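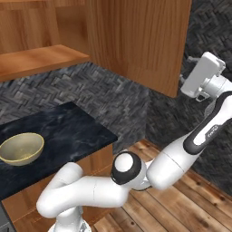 The Trindinwood kitchen, again

Search entries
Type a word and press Enter

19/07/2023

Spent the whole day on the mount and I am not convinced I fixed the mount. Writing it down before I talk myself into believing it.

Start of the day: arm loaded in the Trindinwood kitchen, gripper open to the question of where it thinks it is. The bowl sits over on the left of the black marble counter and the hand was hanging up by the stone wall, right next to the side panel of the upper cabinet. A silly place for a hand to be if the job is a bowl. Pesonen called this "ready." Pesonen calls everything ready. I have seen it print that word with the arm halfway through a floor.

I went to the base first. The scene notes from Follitz say the base belongs 795 mm from the back wall, and the file had it at 795, so on paper there was nothing to do. But 795 to what? The center of the base, or the face of the metal ring, or the origin of whatever the wall was modeled from? The notes don't say. The wall has a corner in it, so "the back wall" could be either of two planes depending on how the person who wrote that line was facing. I measured to both. One came out right and the other didn't, which proves only that somebody once typed a number that matches a number.

Left the base alone. That took until lunch.

After lunch, joint 2. It has been my suspect since February, when the Nindwood kitchen did the same trick: load the scene, let it settle, and the shoulder creeps down a little with no command sent. Back then the answer from Follitz was "raise the stiffness," so I raised it, and the creep went away, and the arm began to buzz when it came near anything solid. I've never liked that as a repair. It's like stuffing a folded napkin under a table leg and then leaning on the table.

So this time I did it the slow way.

1. Reset the scene, gravity on, no controller. Let it run 500 steps. The arm sagged, as it should.
2. Reset, gravity off, no controller. 500 steps. No movement. Good, so nothing is pushing it at rest.
3. Reset, gravity on, controller on, old gains. 500 steps. The creep was there.
4. Same again with the load on the wrist set to zero. The creep was there but smaller.

Number 4 is the only interesting thing that happened all day. The creep gets smaller without the wrist load, so the controller is compensating for the wrong mass out at the end. I opened the gripper file and the hand has its mass listed twice, once on the hand itself and once on the flange it bolts to. My guess is that somebody swapped grippers and kept the old flange block. The simulator counts both. The controller reads one. Every joint is then holding up a bit of hand it doesn't know about, and the shoulder shows it worst.

Took the second entry out. Ran step 3 again and the shoulder stayed where it was told. Put the stiffness back to what it was before February, ran it again, and it still stayed.

I would like to be pleased about that. But the Nindwood scene loads its own copy of the arm, and I haven't looked in that one, and I'd bet money the same flange is in there with the same extra weight. Also I changed two things inside an hour, whatever I tell myself about having run it in between.

Then the home pose. The one shipped with the scene folds the lower link over in front of the cabinet and throws the forearm up and away to the right. It keeps the hand well clear of the counter, I'll give it that. It also means that the first move of any reach for the bowl has to bring the hand back around past the lower edge of that wooden panel, and the planner picks a different way to do it each time. I ran the reach 19 times from the shipped pose, stopping short of the bowl, no grasp. It touched the panel in 2 of them. The Follitz page says the pose is "collision free," and I suppose it is, as long as you never leave it.

I made a second pose with the wrist lower and turned toward the counter, and saved it under its own name so the shipped one is still there to argue about. Ran the same 19. No touches. That is not a large number of runs and I picked the pose by eye, so I don't want to hear anything from myself tomorrow about having solved it.

Not done:
– the Nindwood copy of the gripper file
– the friction on the bowl, which I have not looked at and don't trust
– asking Follitz what 795 is measured to
– collision shape on the cabinet panel. The mesh you see ends in a clean line at the bottom. I have no idea whether the shape the planner uses ends in the same place, and both touches were logged down near that edge.

That last one bothers me more than I expected. If the shape hangs lower than the wood does, the old pose may have been fine all along and I spent the afternoon walking around a box that isn't there. Should have checked it first. Will turn the collision view on in the morning, before I open anything else, and before I write to Follitz in a tone I might have to take back.

Left the stiffness at the old value overnight with the arm holding the new pose and the log running. If the shoulder has moved by breakfast I'm putting the napkin back.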